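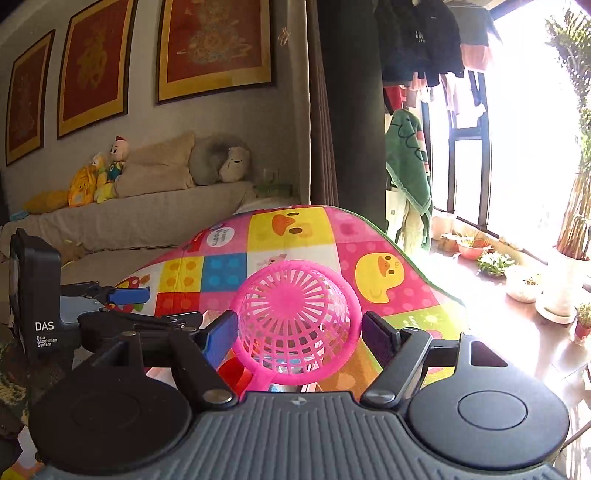

Fig. 1. Pink plastic strainer, round rim, short handle.

Unit 4 — Separating mixtures
Tarnstead evening course, kitchen chemistry. Notes to go with the session, bring them back for the lab.

Mixture = two or more substances together, not chemically joined. Each keeps its own properties. Compound is a different story (unit 5).

To separate: find a property that differs. Size, density, boiling point, solubility, magnetism. Pick the method from that, don't memorize a table.

Sieving / straining
Works on particle size only. Big stuff stays, small stuff and liquid go through. Pasta and water, gravel and sand. Hole size decides everything. Won't touch anything dissolved — salt goes straight through with the water.

Filtration
Same idea, much smaller holes. Paper, cloth, sand beds. Words to know:
residue — what stays on the paper
filtrate — what comes through
Cloudy filtrate usually means torn paper or you poured over the top of the cone. Keep the level below the edge.

Decanting
Let it settle, pour off the top. Quick, a bit crude. Fine for rice rinsing, poor for fine clay (takes hours to settle, some never does).

Evaporation
Gets the solid back out of a solution. Lose the liquid. Stop heating before it's fully dry or it spits.

Distillation
Gets the liquid back too. Boil, cool the vapor, collect. We'll do this one at the Closden lab, not in the classroom.

Worked problem
1000 g of salty, sandy water. Filter it, dry the residue: 13 g sand. Evaporate all the filtrate: 288 g salt. How much water was there?
1000 − 13 − 288 = 699 g
Mass of parts adds up to mass of whole. Always check this frist, most lost points in the last test came from here.

Try at home
Dirt, salt and water in a jar. Write down the order of steps BEFORE you start. Then: would any other order work? Why can't you evaporate first and strain after?

Reading: Lemlow workbook, the chapter on solutions, skip the part on chromatography, we come back to it. Vakulenko reader is optional but the diagrams are beter.

Lab sheet due at start of next session. Units on every number please.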